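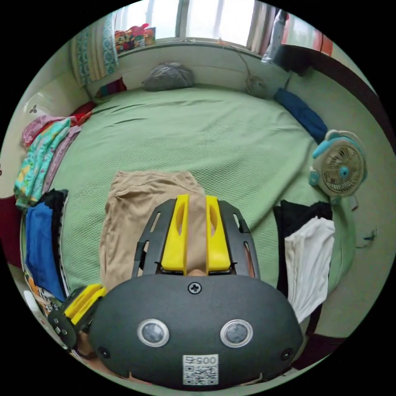 O leitor de Rustad

Margit Lie chegou à casa paroquial de Rustad com uma pasta debaixo do braço e nenhuma vontade de acreditar. O bispado pedira-lhe um parecer sobre o manuscrito de Trygve Åberg, 898 páginas a defender que Deus, ao fazer-se homem, esquecera parte do que sabia.

– Leu tudo? – perguntou ele, enchendo-lhe a chávena.

– Li 300. As outras repetem estas.

Åberg sorriu como sorriem os pastores reformados, com uma paciência que ela achava um pouco ensaiada. Tinha pregado 12 anos na aldeia e dizia-se que as pessoas choravam nos sermões. Margit desconfiava de quem fazia chorar.

– O senhor escreve que Cristo não sabia o dia nem a hora. Até aí, está em Marcos. Mas depois escreve que também não sabia se o Pai o ouvia. Onde foi buscar isso?

– Ao jardim.

– No jardim ele reza.

– E quem é que reza três vezes a mesma coisa, se teve resposta à primeira?

Ela abriu a pasta e fingiu procurar uma nota. A pergunta era fraca, pensou, uma pergunta de púlpito, com mais efeito do que grego. Mesmo assim, não tinha a resposta escrita em lado nenhum.

– Gunnel Dahlgren acha que o livro devia ser publicado – disse por fim. – Diz que é corajoso.

– E a senhora?

– Acho que chamam corajoso a muito livro mal revisto.

Ele riu-se alto, e foi a primeira coisa nele que lhe pareceu verdadeira. Lá fora tocou o sino, atrasado. Åberg não se levantou.

– Já não vai? – perguntou ela.

– Vou quando acabar o café. A Linnea faz as leituras melhor do que eu.

Margit voltou a encher a própria chávena, coisa que não costumava fazer em casa alheia, e puxou o manuscrito para si.

– Página 90 – disse. – Explique-me esta nota de rodapé, que eu não acredito numa palavra.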